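Looking after the fingers: a talk with Lamisi Mahama

The workshop at Nivutley is on the ground floor, behind the room where the arms are running. When I come in, Lamisi Mahama is sitting with a small torque driver and a cup with tea, and she asks me to wait until she has finished one screw. Then she writes a line in a notebook and puts the driver away.

She is responsible for the hand-held grippers that the teaching staff use to show a task to the robot cell. The cell is called Minhas in the company, after the street where it was first built, and she has kept its tools in order for three years. Before this she repaired sewing machines. "It is a similar work," she says. "Small screws, a lot of dust, and people who pull too hard."

I asked her first what breaks. I had expected to hear about the electronics, but she shook her head.

"The electronics are good. It is the fingers. A finger is opened and closed all day, and the pad takes every hit. If the pad sits a little wrong, the demonstration is wrong, and the arm learns it wrong. After that you can look for the mistake one week in the software."

Every gripper has a line in her notebook with the number of cycles since the last service. At 300 cycles she only wipes the pads and looks at them. At 1110 she takes the fingers off and checks each part. The number comes from her own notes. In the first season she changed pads when somebody complained, and in September she sat down with the notebook and saw that most complaints came a little after that point.

We went to the bench, where she does the opening check. She always does it over a plain, light surface, so that a dark pad is easy to judge by its outline.

"First I open it wide and I hold nothing," she told me. "Then I look if the two pads stand at the same height. Many people close it first, because they want to see if the tips touch. But when it is closed one pad can push the other one straight, and you see no fault."

After this she looks at the screw holes on top of the pads, two on each, and at the brass inserts in the rounded ends of the arms. An insert must sit level. If it has turned even a little, she does not try to save it.

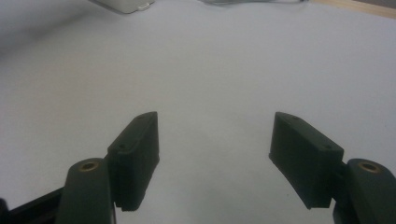
Changing an insert

The insert is the part she speaks about with the most feeling. It is a small threaded bushing, pressed with heat into the finger arm, and in the beginning the team had none. The screws went directly into the plastic.

"You could take the screw out maybe five times," she says. "Then the hole was finished and we threw away the whole arm. Kobe calculated how many arms we threw away, and he did not like the number."

Kobe Smits is the engineer who drew the present fingers. He came by while we talked and explained that the brass was his second attempt. The first one, with a nut in a pocket, made a noise when the gripper was shaken, and the operators believed that something was loose. "They were right," he said. "It was the nut."

To change an insert, Lamisi warms the old one with a soldering iron and lifts it out straight. She lets the arm cool completely — she goes to do something else, otherwise she becomes impatient — and then she sets the new one with light pressure. The last part of the way she presses it down with a flat piece of metal. It is measured afterwards with a depth gauge, and the result goes into the notebook also.

And the screws? She uses the driver at one setting only, and has put tape over the ring so that no visitor can turn it. She tightens the front screw halfway, then the rear one halfway, then both to the end.

Spare parts used to be ordered from a supplier, Clamiter, but the delivery was slow and now the pads are made in the house. There are 103 of them in a drawer. I asked if this is not a lot.

"For a calm month, yes," she said. "When they started the Pedex project, we had everyone on the grippers from eight in the morning, and I opened the drawer very often."

Before I left I wanted to know if she ever uses the grippers herself. She does, a few minutes after every service, and she picks up the same things each time: a bolt, a sponge, a coin. The coin is the difficult one. If she can take it from the table at the first try, the gripper goes back on the shelf, and if not, she opens it again.

Recent articles
A second life for old cable chains
Minhas cell: what we changed in the lighting
Kobe Smits on drawing parts that can be repaired
How we label our spare parts
Pedex project: notes from the first month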